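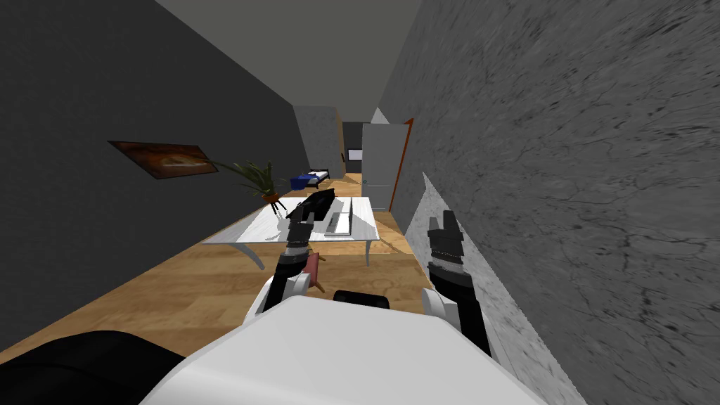

4 min read

Efua Boateng was on her knees in a wet orchard at Nancombe when I first met her, peering into a length of bamboo as though somebody might be peering back. Somebody was, as it happened – a red mason bee, newly hatched and in no hurry to leave.

Most of us picture a hive when we think of bees, but the greater number of British species live alone. There is no queen to serve and no honey to store. Each female finds a hole, fills it with pollen, lays her eggs, seals the door with mud and carries on to the next. Mason bees are also wonderfully messy eaters, and the dry pollen they carry on their bellies falls off all over the blossom, which suits an apple tree very nicely indeed.

Efua put up 155 nesting tubes in her first spring, tied under the eaves of the old cider store, and has since gone up to 400. She grew up two lanes away and remembers when the Clomemby pears set so heavily that the branches had to be propped.

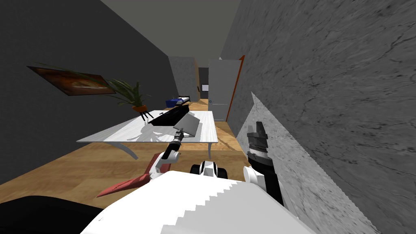 The trouble with tubes, she told me over a very welcome mug of tea, is that people hang them up and forget them. Mites move in, and so does mould. Her neighbour Kobina Antwi lost most of his cocoons that way, and now he opens his tubes every autumn, rinses the cocoons in cool water and keeps them in a ventilated box in the fridge, next to the butter (his wife has views).

If you'd like to try it, choose a south-facing wall, fix the tubes firmly so they don't swing, and leave a patch of bare, damp soil close by for the mud. Mason bees don't care to travel much beyond 300 metres for their supper, so plant something early – willow, plum, even a scruffy dandelion or two.

Efua's tubes are mostly sealed by August, and she leaves them quite alone until the leaves are down.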